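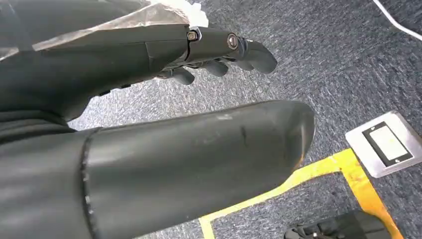
# The Left Hand

When I came to work at Soris I had never touched a robot. Before that I was eleven years in a bakery in Villanueva, on the night shift, and I think they chose me for my hands. At the interview they asked me to fold a paper napkin and put it in an envelope while they watched. I did it. They wrote something down, and on Friday I had the job.

The work was like this. You put on the gloves, you stand at the line, and the hand does what your hand does. It does it a little later than you. The delay is small, but in the first week it made me sick, like reading in a car. You close your fingers and they are already closed, and then you see the other fingers closing, the dark ones, and your stomach asks which of them are yours.

Our task in December was to pick things up from the floor. The customer was a firm called Kotance, who wanted a machine for old people's homes, where many things fall and the people cannot bend. So we had yellow tape on the carpet, and inside the tape we were to pick up, and outside the tape we were to leave alone. Each good pick was saved. Each bad pick was also saved, but in another folder.

My target was 130 good picks in a shift. On my first full day I made 46.

"You are too polite," my supervisor told me. She had a chair beside the screen and she ate sunflower seeds all day from her coat pocket. "You come to the thing as if you want to ask its permission."

"In the bakery, if you press, you spoil it."

"This isn't bread. Press."

So I pressed. I learned to bring the thumb in low and flat, and to let the first finger come down last. The other three fingers I kept close together behind it, because when I spread them they caught on the carpet and the motors complained. By the middle of the month I was making 149, and my supervisor stopped looking at the screen so often and looked more at her seeds.

I should say something about the thumb. It was thick, much thicker than a person's, and it was worn. There was a dark scuff near the end of it, and I did not make that one. It came from the operator before me. I knew nothing of this operator except what was left in the hand. The thumb always wanted to go a little to the right. When I relaxed my own thumb completely and rested it on the table, the other one moved over by itself, slowly, by the width of a coin.

"Calibration," said the technician, and he corrected it. In the evening it was back.

I began to think about this person. I thought that he, or she, had perhaps an old injury, or played an instrument. At the end of each shift there are some minutes when the files are copying and you must stay in the gloves, and in these minutes I let my hand be loose and watched where the other hand wanted to go. To the right, and a little down. Then the first finger bent at the tip. Then it stopped.

It was a movement I knew, but I couldn't remember from where.

One evening my supervisor went home early, as there was snow coming and her bus went over the hill at Briswood. I was alone with the copying, and there were 175 files waiting. I let my hand go loose. The thumb went to the right and down, and the finger bent. This time I did not hold still and watch. I went with it. I let my own thumb follow, and my own finger, and when I came to the place where it always stopped I continued, as you continue a sentence for somebody who is looking for the word.

My thumb went under, my finger went over, and the two came together and turned.

It was the pinch for closing a dumpling. My grandmother did it, my mother did it, and I did it four hundred nights in a year, if a year had so many. You push the edge to the right, you fold down, you turn. Every baker on our street in Villanueva did it in the same way, and when I went once to a town only an hour from there, they did it to the left.

I stood with the gloves on until the copying was finished. Then I did it again, more slowly, so it would be a clean one, and I pressed save.

In the morning my supervisor found it. There was nothing in the fingers and nothing on the floor under them, so it could not be a pick.

"What is this?" she said. "Good folder or bad folder?"

I told her to put it in the good one. She looked at me for a while and took some seeds out of her pocket.

"Who had this place before me?" I asked.

"Before you? A woman. She went back home in the autumn." She moved the file across. "Now press," she said. "You have 130 to do."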